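Ticket 483
Site: Skanddale, bench cell 11
Opened by: Bastien Brunet
Category: Work rules / two-arm handling
Priority: Normal
Status: Closed, with one follow-up

Reported problem

Pick task from the pencil case stops with a force limit fault on the downward move. Five stops in one shift. The operator cleared each one from the pendant and restarted from the same pose. The Wasemwood cell rules say a second stop of the same kind has to be logged before restart. No log entries were made until this ticket.

Checks done

Fault history read out. All five stops are on the same arm, all in the last part of the approach. The other arm was holding position each time and shows no faults.

Approach speed was set to 300 mm/s all the way down. Our rule is 55 mm/s once the fingers are below the clearance height. Someone had copied the setting from the block stacking job, where the clearance height is different.

Cable routing checked by hand with power off. No pinch points. Connector seated.

Ran the pick again at the correct speed, paused with the fingers at the highlighter. 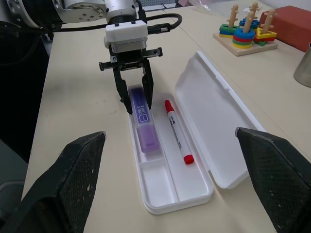 Ticket 483, wrist view, fingers on either side of the upper end of the highlighter. Case lid open to the right.

Note on the lid: it stands at an angle when open. Rule 11 in the cell rules covers loose and hinged parts and says to teach the approach with the part in the position it will have during the run. The saved approach was taught with the lid off. Retaught with the lid on and open.

Second note: items not used in the task should be outside the work area before a run. The stacking toy and the cup are still on the table. They did not cause the stops, but please clear them next time.

Changes made

Lower approach speed set to 55 mm/s and locked in the job file.
Approach retaught and saved under a new name. Old version kept, marked do not use.
Restart after a repeated stop now needs a ticket number typed in.

Result

Ran the job to the end of the shift with no force limit faults.

Follow-up

Gerlach asked if the same speed setting was copied to the Rerkesis cell. Not checked yet. Bastien to look at it before the September review and open a separate ticket if needed.

Closed 3 July 2024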